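Fothergill Open Metal Bin, Low Front

Order reference: Vekora 1822
Availability: to order
Supplied: singly or in sets of 2

The Fothergill open metal bin is intended for the storage and sorting of blocks, offcuts and similar solid pieces at a bench or table. It has a high back wall, two side walls and a low front wall, so that contents may be reached from the front without lifting the bin. The walls slope inward to the floor, and small pieces therefore settle away from the edges. The bin has no lid.

The finish is plain grey. Marks and fine scratches will appear on the floor in ordinary use, and any coated surface inside the bin may chip where hard blocks are placed against it repeatedly. Such wear is not covered by the guarantee.

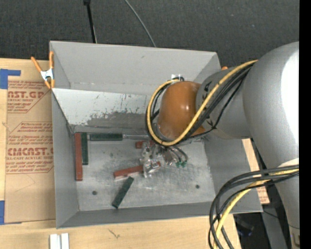 Rigoberto Nina writes that the low front is the reason his workroom chose this pattern over the deeper Rultis bin, but that long blocks should be laid in first, along one side, or the short ones end up underneath them. He would also welcome a felt liner, as the noise in a small room is considerable.

A liner is not offered at present. Customers may fit their own, provided that it is cut clear of the two round holes near the front edge of the floor.

Care

Wipe with a damp cloth and dry at once. Wire wool should not be used on coated surfaces.

Delivery and returns

Delivery is normally made within 9 working days. Bins may be returned unused in the original carton. Enquiries concerning sets should be addressed to Etenesh Degefa, Rasitz Equipment Sales, before an order is placed.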